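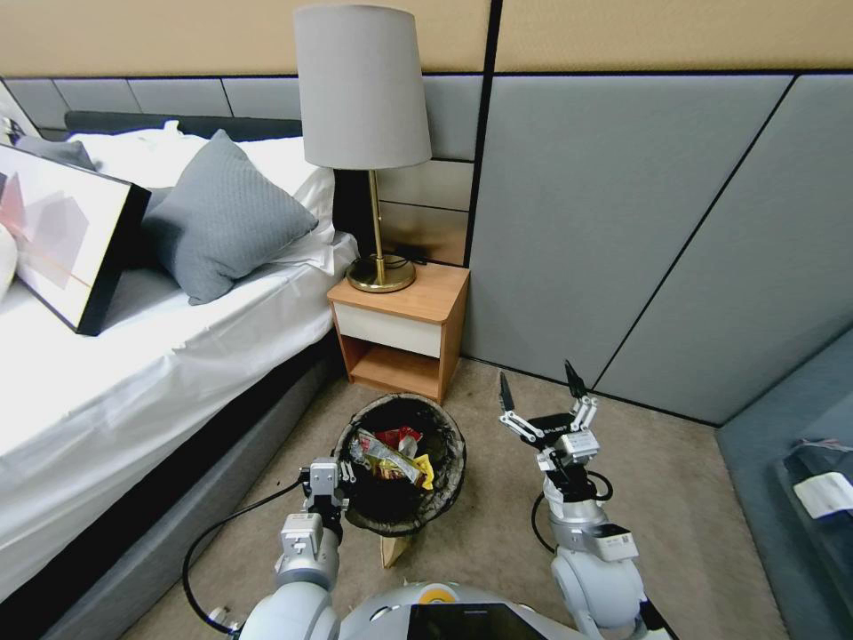

Room Service Automation at Zinemthorpe: The Work at Hand

Gallery – Housekeeping and Facilities

Since August, the Zinemthorpe hotel has used robots for part of the daily work in its guest rooms. The program is run by the hotel's housekeeping department together with Bresumo, which supplies and maintains the machines. It covers 42 rooms on two floors. This page is intended for staff, partner hotels and visitors who wish to know how the work is now divided.

Waste collection was the first task to be assigned. Under the former arrangement, a room attendant bent to each wastebasket, emptied it, replaced the liner and carried the bag to the cart. During the preparation period the department recorded 433 baskets handled in this way. A two-armed robot now attends to the wastebasket in front of the nightstand, with one gripper at the rim. Snack wrappers make up the contents on this occasion.

Beds remain the responsibility of room attendants. Sheets, pillows and cushions are arranged by hand, and the final inspection of every room is carried out by a member of staff. Lamps, artwork and other furnishings are likewise outside the robot's duties.

Changes for staff

Six attendants have completed the operator course and hold the new grade of room systems attendant. They start and stop the machines, clear faults and decide when a room should be serviced entirely by hand. The grade carries a higher rate of pay. No positions were removed when the program began, and attendants who prefer not to work with the machines may remain on the standard rota.

"My back is better at the end of a shift, but there is more to keep an eye on," says Guadalupe Ledesma, room systems attendant. "I had to learn to leave it alone while it works."

Concerns raised by staff are reviewed every Monday at the department meeting. The most frequent so far relate to cables on the carpet and to the time allowed for each room. The time allowance has been extended – the question of cables remains open with Bresumo.

Inquiries about the program may be addressed to Steinar Stougaard, Housekeeping and Facilities. Requests to reproduce material from this gallery should be sent to Dalva Portela at the same office.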